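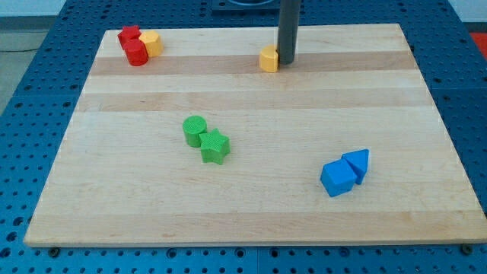 Filed under: Student Projects > Making & Materials

Our project started with a question from the playgroup in Prirkthorpe: could we make them a set of shape blocks that small children would want to sort, stack and carry about? We said yes straight away, and then spent far longer than we expected arguing about stars.

The full set is called Skaka and has 16 blocks in four colours -- red, yellow, green and blue. We wanted each colour to include more than one shape, so that a child can sort the same pile in different ways. The red star and the green star belong together if you are thinking about shape, but the red star and the red cylinder belong together if you are thinking about colour. Watching a four-year-old change their mind halfway through is brilliant!

Choosing the shapes

We drew lots of shapes and threw most of them away. Cylinders were easy to say yes to because they stand up well and they roll. The star has five points and took four versions. Our first one had points so sharp that we didn't like holding it ourselves, and the second was so rounded that our test families called it a flower. The yellow shapes with curved faces came last, after one of the children asked for "a bridge bit".

All the blocks are plastic. We gave them a texture on top, which began as an accident of how we made the early ones and ended up being our favourite feature. On the green cylinder it is a fine crosshatch, and you can't help rubbing your thumb over it. Two of the younger testers did exactly the same.

The board

We didn't want the blocks to live only in a box, so we added a play board. It is maple, glued up from strips, and we are really pleased with how the bands of pale and darker tan came out. There is one brownish stripe much darker than the rest. We nearly cut that strip out -- then the children started using it as a road, so it stayed. The grain is smooth and nothing catches when you slide a block across.

Glue-up took two afternoons in the Laxdal workshop. Next time we would put the clamps on in a dry run first. We had one strip creep upwards and lost an hour planing it level again.

Testing

We asked for three simple things: sort by colour, sort by shape, then play however you like. Across all the sessions we logged 1,583 block moves on paper tally sheets (our target was 1,000, so we were thrilled). Sorting by colour was much quicker for nearly everyone. Colour groups also tended to end up pushed tightly together, with blocks touching, while shape groups were spread out all over the board. We don't have a good explanation for that yet and would love to look at it properly.

The stars got picked up first more than any other shape. Cylinders got dropped most.

What we still want to do

The Jirnavix materials fund has given us until the end of November to finish the second set. We want to try a larger star, a lip along one edge of the board, and a cloth bag to keep it all in. We would also like to run a session with older children and let them invent their own sorting rules, with a fresh tally sheet that has room for 2,000 moves.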